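Public Employment Law
Unit 4: Speech by Public Employees

Reading for this unit: Villalobos, chapters 2 and 3. Bring the Tamuvero hypothetical to section.

1. The threshold question

A government body acts in two roles. As sovereign it makes rules for everyone. As employer it hires, directs and dismisses its own staff. Courts give it more room in the second role, and most of the disputes in this unit turn on which role it was playing.

Start with the speaker. If the employee spoke as part of the job, the First Amendment generally gives no protection from discipline. A memo written because a supervisor asked for it is job speech. A letter to a newspaper, written at home on a matter outside the writer's duties, usually is not. Job descriptions are evidence on this point but do not settle it.

2. Public concern

Speech as a citizen must also touch a matter of public concern. Courts look at content, form and context. A complaint about one's own shift schedule will normally fail. A complaint that the agency misreports its spending will normally pass, even where the writer has a personal grudge.

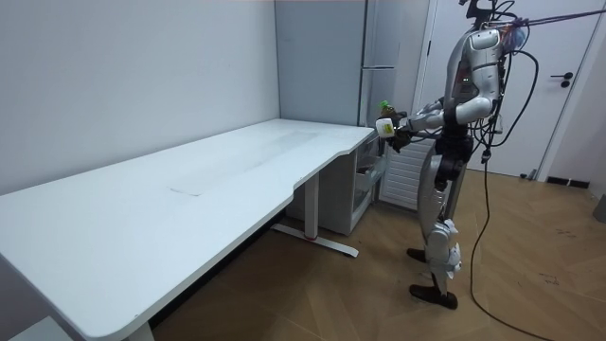

Course Reader, Vol. 3, p. 90

3. Balancing

If both tests are met, the court weighs the employee's interest in speaking against the employer's interest in running an efficient service. Relevant factors include harm to close working relationships, interference with duties, and the rank of the speaker. A reasonable prediction of disruption may be enough; the employer need not wait for it to happen.

4. Contractors

Independent contractors have similar protection against termination in retaliation for speech. The balancing test is adjusted to the government's interests as a contracting party. Certification clauses raise a separate problem: the contractor is asked to promise something before any work is done. Distinguish a clause about performance of the contract from one that reaches the signer's conduct outside it.

Problem for section

The town of Ladatach hires Durrani, a translation firm, on a yearly contract. The renewal form adds a clause barring the firm from "public criticism of any town program." Durrani strikes out the clause and signs. The town declines to renew.

(a) Is this a retaliation claim, a challenge to a condition, or both?
(b) What must the town show?

Written answers go to Junaid Malik before section. Two pages, double-spaced.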